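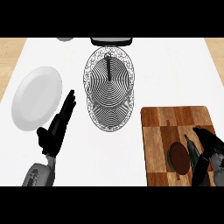
A long white table on a light wooden floor, in a computer rendering.

A post claiming that the Stekham town council voted itself a $2,000 "listening allowance" has been shared hundreds of times since April, mostly by people who appear to have stopped reading at the dollar sign. The claim is false. The council did vote on $2,000, and the money was for repairing the microphones.

The post shows a screenshot of page 16 of the council's meeting packet, where a line reads "Listening, $2,000." The full line, which can be read by scrolling sideways, says "Listening system repair, $2,000, chamber and overflow room." The screenshot ends after the second word and picks up again at the number, with a thin gray seam where the two halves meet.

Council clerk Zübeyde Dönmez confirmed that no allowance for listening exists or has ever been proposed. "Members get $50 a meeting, and that covers all five senses," she said. The $50 figure has not changed in nine years and is printed on the town's website, under a tab that Dönmez described as "not our most visited."

The earliest copy we could find was uploaded to Masau Neighbors, a community page with a little over 500 members, at 6:40 in the morning. It carried the caption "They get PAID to ignore us." By lunchtime it had reached a page in Hullia, where commenters demanded the resignation of the Stekham mayor. Hullia is in a different county and has its own mayor, whose resignation some of them also demanded.

A later version raises the sum to $2,000 per member per month and credits the discovery to "the Türkmen audit." We found no audit by that name. There is a Türkmen Hardware on Main Street, which sold the town two extension cords in the spring and was surprised to hear from us.

The administrator of Masau Neighbors has since added a note to the original post saying it "may be missing context." The post remains up — so does the caption.

The repair passed by a vote of six to one. The reason for the lone no vote could not be made out on the recording.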